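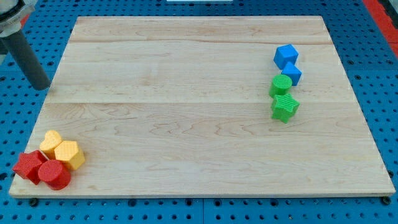

Tell a person to "push the blue cube over to the green star" and they will do it without a second thought, probably while talking to you about something else. Tell a machine the same thing and you have, as Tegan Ngata puts it, "opened up a very long afternoon".

Ngata leads the planning software team at Hodent, a small firm in Nedwood that has spent the past two years trying to make that afternoon shorter. I had gone along expecting to hear about motors and metalwork (I do love a good motor), but almost everything her team wanted to talk about was code, and what happens in the fraction of a second between hearing an instruction and starting to move.

Their program is called Tudose, and it comes in three layers. The first looks at the board and decides which patches of colour are separate objects, which gets fiddly when blocks are touching. Two blue cubes sitting corner to corner can easily be taken for one long blue lump, and a red square pressed against a red cylinder is nearly as bad. Kiran Mathur, who wrote most of this layer, spent the whole of last August on touching blocks alone and still speaks of that month with a slight wince.

The second layer turns the sentence into a goal, and the third works out the pushes. This last part is Issa Daher's, and he is wonderfully patient about explaining it to visitors! With only a single rounded finger to push with, there is no picking anything up, so every move has to be a nudge from the correct side. Push a star slightly off its middle and it turns as it slides. Push a cylinder and it may drift away to one side. So Tudose never commits to a whole route. It plans 40 short nudges ahead, makes one, looks again and throws the remaining plan away.

"People find that wasteful," Daher told me, quite cheerfully. "But the plan is cheap. Being wrong is what costs you."

The team keeps a running list of test instructions, 707 of them at present, and the newest version manages 703. The stubborn four all involve prising a block out of a tight group without disturbing its neighbours, and Ngata suspects they will need a different sort of planner altogether. Daher thinks a better guess at friction would do it. They had this argument twice while I was there, the second time over a very good lemon cake.

The next version is due in August, and Mathur has asked for someone else to look after the touching blocks.

Related articles
Renu Rawat on why good test software is never finished
Drusow opens its motion planning tools to schools
Seven questions for Vivek Rajput

Contact us | © 2020 | Back to top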